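Ticket 483: Bedroom task set, equipment request on hold
Queue: Purchasing / Automation planning
Site: Prultenmont
Status: Open
Priority: Normal
Opened: 05/10/2026

Problem
The quote from Hollimier covers one mobile base, one arm and a two-finger gripper. The task list from Abeysekara has bedroom work on it: picking up pads, straightening bedding, clearing small items off shelves. Planning can't release the money until someone confirms that the quoted hardware fits the list.

Log entry 1
Compared the quote with the task list. Rigid items (boxes, bottles) are within the gripper's rated opening of 80 mm. Soft items are not addressed anywhere in the quote. Asked Hollimier for a test on quilted pads and woven mats. No reply yet.

Log entry 2
Checked the pad handling step. A long absorbent pad gets pinched near one end and the rest hangs free, so one hand is tied up for as long as the pad is held. Any reach toward the bed during that time needs a second arm.

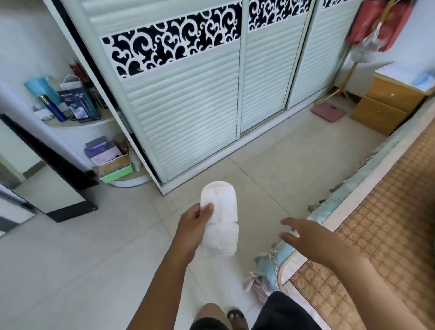

The quote should therefore be redone for 2 arms. Controller and power supply have to be sized again as well. The existing line item for the base can stay if the payload limit holds.

Log entry 3
Floor clearance is still unresolved. The base is 55 cm wide. Tile is fine for the wheels, but bedding that hangs over the side of a bed is a snag risk and the bumper sensor may not pick it up. Tostberg lists a narrower base, lead time not given. Requested a price.

Needed to close
Revised two-arm quote from Hollimier
Soft-item test results
Tostberg base price and lead time
Decision on whether spare finger pads go in this budget or the December one

Next action: Purchasing. Do not issue the PO against the current quote.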